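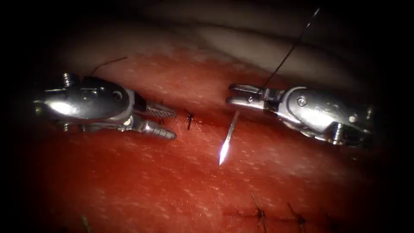

Alun Beddoe asked under my last post whether Etell's suturing kit is worth the trouble if your lab already owns arms and instruments. Good question, Alun – long answer coming, so I'm making it a thread.

Posting this Nov 1, 2020, so check prices and versions yourself if you find it later. I've been at it since February and I'm still excited every time we power up!

What you get: the Greto software, a licence for 2 consoles, a calibration block, and a box of practice tasks. No arms. You bring your own, and the list of supported ones is on the order form (read it twice, I didn't).

1/ Setup
Took me an afternoon, most of it cable labels. The calibration routine is lovely. It walks each joint, saves a profile, and you can reload that profile the next morning without starting over.

2/ Needle handling
My favourite part by a mile. Throwing a stitch means two instruments working right on top of each other, and Greto's collision warning is set by distance, so you can tune it. Out of the box it beeped at me constantly. I brought it down a notch at a time until it only spoke up when I'd earned it.

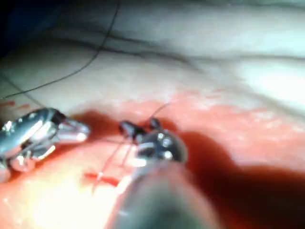 3/ Wrist view
You can bring a small camera at the instrument into the console as a second window. The shaft takes up a fair bit of the bottom of the picture, but you're looking right along the jaws at the needle, and I now use it for every grasp. Colours go a bit hot under bright light. Turn the gain down before you blame the camera.

4/ Thread
Slack is still the hard bit. The tension readout is a guess from motor current and the manual says so plainly, which I appreciated. I keep one eye on where the long tail has wandered.
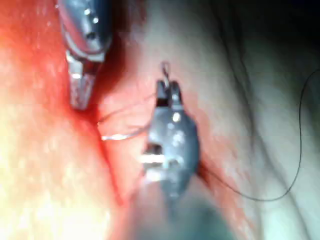 5/ Recording
Every run saves video and joint data together, in sync. I've logged 200 runs and lost 2, both when I filled the drive. Export is slow, so start it before lunch.

6/ Gripes
The foot pedal feels cheap. The Chevalier add-on for scoring knots costs extra and I haven't tried it, so no opinion there. Régis Delaunay has, and he likes it more than Flirer's version. Ask him!

7/ Would I get it again? Yep. Support wrote back the same day both times I got stuck. Next up for me is left-handed throws, which are humbling so far – will post some once they look less awful.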